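Skedus support – ticket 70
Site: Gakenwood
Status: open
Opened: December 24, 2022

Fault: arm fails to tidy picture cards into the toy. Works on plain blocks, fails on cards.

Log

Run 1. Default grip, Tapley control software as shipped. Card pinched at the corner, rotated, dropped. Seven attempts, no card seated.

Run 2. Grip force down, approach slowed. Three cards seated, the rest jammed on the rim of the slot. The planner reported success every time – it only checks that the fingers have opened.

Run 3. Added a check on the wrist camera: read the printed label before and after release. Labels are in French, so the word list had to be replaced. "Pieuvre" reads reliably in the window. "Corbeau" is missed when only part of the label shows.
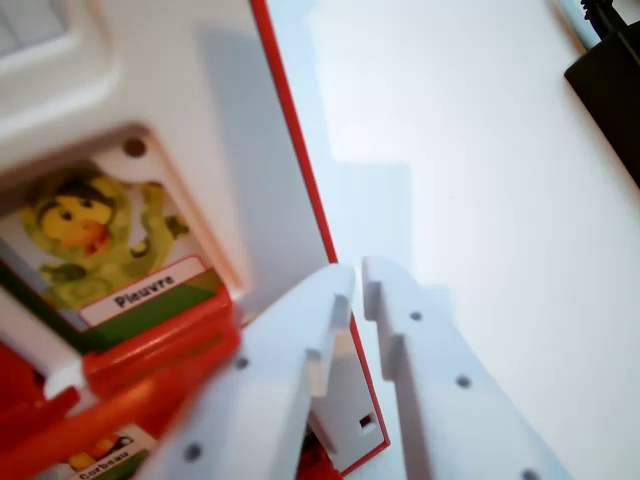

Room lighting is the next suspect. White fingers against white plastic and a white wall give the edge finder very little to work with, and shadows get picked up as edges.

Asked Wusosgate whether darker fingertips are available. No reply yet.

For the customer: a full tidy takes about 4 minutes. A child is quicker. We would not call this chore solved, and the March release notes should not say so.

Next: repeat run 3 with the lamp moved.

3 comments · 0 shares
Contact support | © Skedus | Back to top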